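A morning at the Kilta open day
22/08/2022

Kilta opens its teaching rooms to visitors once a year, in August, and this time I registered early enough to get a place. The groups are small, 30 people in each, and our tour began on the upper floor, where the Zornunico project has its robot arms.

I had expected a talk with slides. In place of this we were taken directly to a white table with toy kitchen things on it, and an arm which one operator was leading by remote control. The work is easy to explain. A person drives the arm through a small kitchen task, the movements are recorded, and later the robot is trained on these recordings. For one task they want 200 good demonstrations. On a board by the door somebody had written the total for all tasks until now: 1,674.

The operator looks at the table itself, but also at a screen with the view from the wrist. I found this second view much harder to understand. All directions feel different when you look from between the fingers. 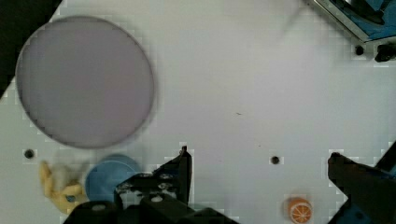

View from the wrist, with the toy orange slice between the fingers of the gripper.

We were allowed to ask questions during the work, and there were many. Most of them were about mistakes. If the operator misses an object and tries again, the recording is kept, but it receives a special mark. If the hand of a person comes over the table, it is thrown away. The guide told us that new operators move too fast in the first days – they want to be efficient, and the recordings become nervous. After a week they are slower and the material is better.
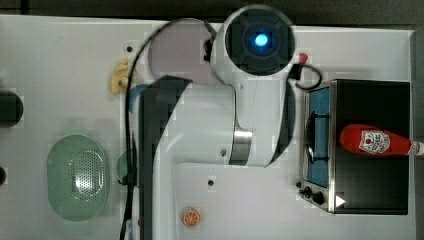
Iglesias, from our group, did not agree that remote control is the best way, and said that at Flerow they take the arm by hand and push it through the movement, so that one feels the weight and the contact. The guide answered that they had done it like this in the beginning, but then the hands of the teacher were in all the camera pictures. It was a friendly discussion and it took a good part of our time.

Visitors could try too, three minutes for each person. My task was to move toy food to a plate. I closed the gripper too early, two times, and then I forgot which direction was forward.

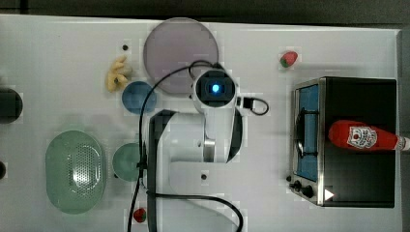
When my three minutes were finished I had a big respect for the operators, who do this for half a day with short breaks. The controller is light, but my shoulders were tired from concentration. After this we went downstairs for coffee and a short visit to the workshop, where the grippers are repaired. Registration for the next open day is by e-mail, and I recommend to ask for the first tour, when there is more time for trying.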